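Furkholm 奶酪工厂开放日参观记

九月里，我和同事去了 Furkholm，参加那里奶酪工厂的开放日。我的中文还在学习，写得不好的地方，请大家原谅。
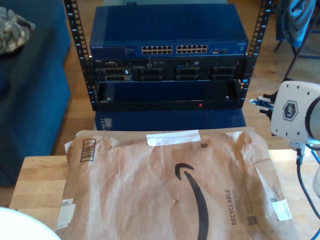

从 Vurport 坐火车到 Furkholm 要39分钟，下车以后再走一段上坡的路。路边有很多苹果树，苹果还没有完全红。工厂的名字叫 Tessier，是一家老的家庭企业，开放日一年只有两次，春天一次，秋天一次。我们上午九点半到达门口，已经有人排队了，多数是带孩子的家庭。

进去以前，每个人要穿白色的外衣，戴帽子，鞋子外面也要套上塑料套。我的帽子太小，走几步就滑下来，我只好一直用手按着。

参观从收牛奶的地方开始。牛奶每天早上五点以前送到，先检查，然后才可以进入大罐。导游说话很快，而且有一点当地口音，我大概听懂了一大半。她说夏天的牛奶和冬天的牛奶颜色不同，因为夏天牛吃新鲜的草，做出来的奶酪更黄。这件事我以前不知道。

第二个房间是做凝乳的，非常热，空气里有一种酸酸甜甜的味道。工人用很长的工具把凝乳切成小块，动作很慢，但是很均匀。我们隔着玻璃看，孩子们把脸都贴在玻璃上。我想问切多小才合适，可是后面的人很多，导游已经往前走了。

我最喜欢的是地下的熟成室。里面温度低，很安静，木架从地面一直到屋顶。导游告诉我们，这个房间可以放646个奶酪，每一个都要定期翻面，用盐水擦表面。以前全部用手做，现在也还是用手做。她拿一个小锤子敲奶酪，让我们听声音，声音实的就是好的，声音空的说明里面有裂缝。我自己也敲了一下，老实说我听不出区别。

最后是品尝。有年轻的，有中等的，还有一种叫 Judulix，表面洗过，味道很强，我的同事闻了一下就把盘子推给我了。我觉得配黑面包和一点点梨酱很好吃。年轻的那种比较软，咸味轻，适合第一次吃的人。商店里500克一块的 Judulix 卖得最快，我们品尝完出来的时候只剩下几块，我买了一块，回家的火车上整个车厢都有味道，我很不好意思。

有几点给想去的朋友参考。品尝要另外买票，在门口买就可以，只收现金。地下室冷，请带一件厚衣服。参观的时候不能坐下休息，老人可能会累。工厂里面的介绍牌只有当地语言，没有英文，也没有中文，最好提前查几个词，比如“凝乳”和“熟成”。

午饭我们没有在工厂吃，走到山下的小广场，喝了南瓜汤。回去的火车每小时一班，我们差一点没赶上。春天的那次开放日可以看到小牛，我打算再去，到时候换一顶大一点的帽子。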